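Handtuch falten mit zwei Handgreifern: die Mitmachstation zum Nachbauen

Am Thursday-Lab, unserem offenen Abend im Februar, war die Handtuchstation bei Jotix von 16 Uhr an belegt. Viele wollten wissen, wie man so etwas für den eigenen Tag der offenen Tür aufzieht. Gern! Ihr braucht einen Tisch mit Platz davor, zwei Handgreifer und ein weiches Tuch mit Muster.

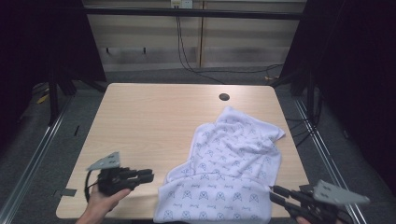 Abena Aryee
Leiterin Vorführungen, Jotix

Schritt 1: Das Tuch hinwerfen
Bitte nicht glattstreichen! Die Gäste sollen mit einem richtigen Knäuel anfangen, gern darf ein Teil über die Vorderkante hängen. In jede Hand kommt ein Greifer, die Backen zeigen zueinander. Dann kurz in der Luft üben lassen: auf, zu, auf.

Schritt 2: Den Saum suchen
Jetzt wird es spannend, denn mit zwei Backen statt zehn Fingern sucht man plötzlich ganz anders. Ein Saum in Kontrastfarbe hilft enorm. Unserer ist weiß-rosa umkettelt, den finden auch Siebenjährige sofort. Backen offen aufsetzen, leicht andrücken, erst dann schließen.
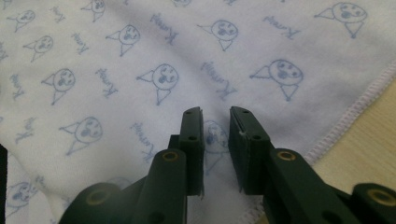 Schritt 3: Anheben und nachgreifen
Nur ein kleines Stück Stoff fassen und langsam hochziehen. Wer zu viel nimmt, hat gleich zwei Lagen zwischen den Backen (mir passiert das immer noch). Mit dem zweiten Greifer am Saum entlang zur nächsten Ecke wandern, dann beide Hände auseinander. Meine Kollegin Marjorie Sowerby lässt dabei laut mitsprechen, was die Hände gerade tun, und das ist eine großartige Idee: Die Gäste merken, wie viele kleine Entscheidungen in einer Falte stecken, die man einem Roboter alle beibringen muss.
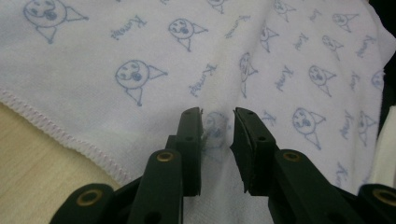

Stoff zwischen den Greiferfingern, daneben der rosa Saum

Schritt 4: Falten und übergeben
Kante auf Kante, ablegen, loslassen. Plant 7 Minuten pro Person ein, mit Kindern etwas mehr.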